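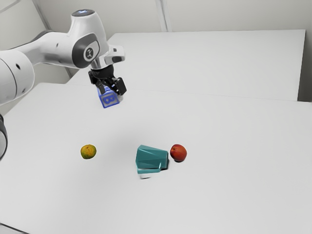 Friday
By Ximena Orellana

The robotics club at Sommont meets after lessons and has one rule for new members: no hardware until your program runs cleanly in the simulator. Visser, who runs the club, brought it in last July.

"They learn more on screen," he says. "You can reset it in a second and try again."

This term's project is called Virell. Members write code that sorts a small set of objects on a table, and each team gets 40 tries a session. The older students finished theirs early and now help the rest.
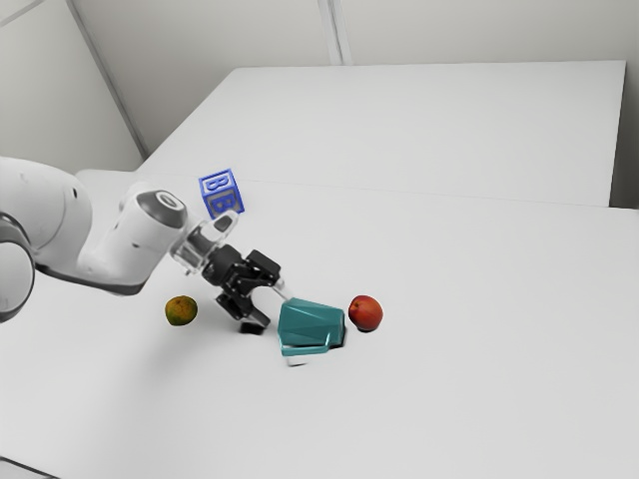
Grasp planning takes up most of the term. A cube has flat sides and most teams can manage it within a fortnight. Fruit is harder. The teal object between the apple and the citrus fruit has flat planes and sharp edges, and Visser says teams argue over it more than anything else. "They all want to come at it from a different side."

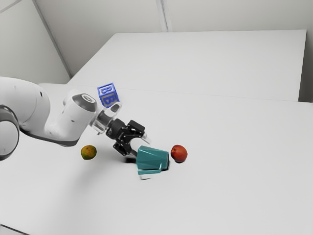 Page last changed: Friday, 16:40

The club keeps a log of every run. The best team so far has 126 clean grasps out of 232. Visser wants that higher before they enter the Geturance schools contest, where entries are marked on code as well as results.

"I'd like them to write comments," he says. "I ask every week."

New members can join at half term. No experience is needed.

900 views | 3 comments

Dee: My son is in this and talks about nothing else.

Mark_T: Is it Python?

Former member: We had to share one laptop in my day. Good luck at the contest.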